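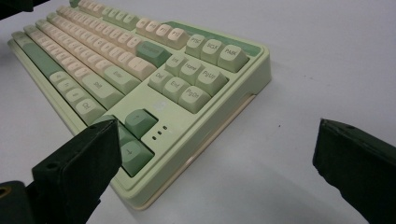

Page 3 of 10

Skulcombe Community Help > Home and Office > Desks and Typing

Is it worth paying for a "quiet" set of switches, or is it all marketing?

Posted by Oanh Lưu, Monday

I work from the box room, which shares a wall with my daughter's bedroom, and I start before she gets up. For the last year I've been typing on a full-size board with clicky switches that I bought when I lived on my own. She has now asked me, very politely, whether I could write my emails more softly.

I've been looking at the Kütt silent switches that the shop on Eltel Road sells in bags. The chap behind the counter says they are "practically inaudible". He also says that about the ones that cost half as much, so I'm not inclined to take his word for it. The Kütt website talks about dampened stems and has a little graph with no numbers up the side.

What I'd like to know is:

Do silent switches make a difference you'd notice through a plasterboard wall, or only if you're sitting on top of the thing?

Would a desk mat do the same job for less money?

Do they feel horrible? One review said "like typing on mushrooms" and I can't get it out of my head.

My board lets you pull the switches out without soldering. I'd rather not buy a whole new one, though I'm not against going down to a tenkeyless size as I never touch the number pad. Budget is 60 pounds, and I'd be happier with less.

719 views

Lộc Cao
Regular poster

I've swapped switches on three boards of my own and two for people at work, and I'd be careful with anything that comes with a graph.

Silent switches are quieter. I won't argue with that part. There's a bit of rubber or similar on the stem, so you lose the smack at the bottom of the press and the smaller one when the key comes back up. If you're coming from clicky ones you'll notice straight away, whatever brand you pick, and most of that is simply from getting rid of the click. An ordinary non-clicky switch would get you a good part of the way. I suspect a lot of people who rave about the silent ones have never tried the plain ones in between.

Through a wall is a different matter. What reaches your daughter is probably the desk. Is it pushed up against the shared wall? Mine was, and the whole desktop was acting like a drum. I pulled it out by a hand's width and put an old folded towel under the keyboard, and my wife stopped complaining before the new switches had even arrived. I fitted them anyway and she couldn't tell me which day I'd done it.

So in your place I'd do it in this order. Move the desk. Try the towel for a week. If that's no good, buy the smallest bag of switches they'll sell you and put them under the letters you use most, plus the space bar, Backspace and Enter. The space bar is the worst offender on every board I've owned, and it's often the rattly wire underneath, which no switch will cure. A dab of grease on the ends of the wire does more than anything in a bag.

As for the feel, mushy is fair for the first few days. Then you forget. I still prefer my old ones, but I don't share a wall with anyone who has school in the morning.

Check how many pins your sockets take before you pay for anything. Kütt sell both kinds and the bags look the same.

boxroom_baz

get the Boreser mat its brilliant, thick one not the thin one. cant hear a thing now

Lộc Cao
Regular poster

I had the thick Boreser mat and I'd call it fine. It's a mat. It took the edge off the thud and did nothing whatever for the clicks – and it smelled of tyres for a fortnight. If you've got a towel, you've got most of a Boreser mat already.

Oanh Lưu

Thank you both. The desk is indeed against the shared wall, screwed to it in fact, by the previous owners. I've taken the screws out and dragged it under the window, and I'm using a bath towel for now.

Result so far: she says it's "a bit better". I asked whether she meant better or was being kind, and she said she'd have to think about it. I'm not counting that as proof of anything.

I rang the shop about the pins and was told they "should fit", so I'm going to pull one out and look for myself before I spend a penny. I'll grease the space bar at the weekend and leave the mat alone, whatever Baz says.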